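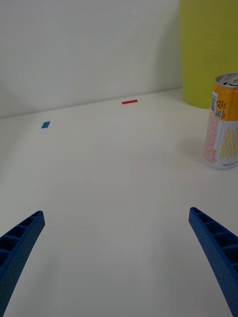 Stutari Reuse Room: progress report to the Jullum Fund
March 8, 2022
Prepared by Nayeli Betancur

Since October we have spent most of your money on shelves and a fair amount of our patience on drink cans.

The sorting table is in use. It is white, which Tetteh Amissah argued against on the grounds that it would show everything. It does. Returned items go on it first, get looked over, and then move on to a bin or to the shelf for the craft sessions. We mark positions on the top with bits of colored tape, red and blue so far. Seidu Nyarko has asked for a third color and been told to wait for the next budget.

Cans remain the slow part. The ones with a barcode printed up the side are easy enough to log once you have found it, a job that takes new helpers longer than they will admit. Opened cans get the same treatment as any others, after a rinse. We have logged 500 items to date, against the 100 we promised you by this point. Before anyone gets excited, the 100 was a very timid guess and Wumpini Bawa has apologized for it.

Spending: the table and shelving came in 47 dollars over. Stokar charged us for delivery up one flight of stairs and we paid it after seeing the stairs. The difference came out of the line for printed signs, so the signs are handwritten, mostly by Ekua Ansah, whose sevens look like ones.

Not done: the second sink. Issahaku has quoted for it twice, and the two quotes do not resemble each other. We are asking for a third.

Craft sessions have drawn 17 regulars. They want more tall cylinders and fewer jam jars. We have a great many jam jars.

Next report will cover the sink, or the lack of it, and the final figures for shelving.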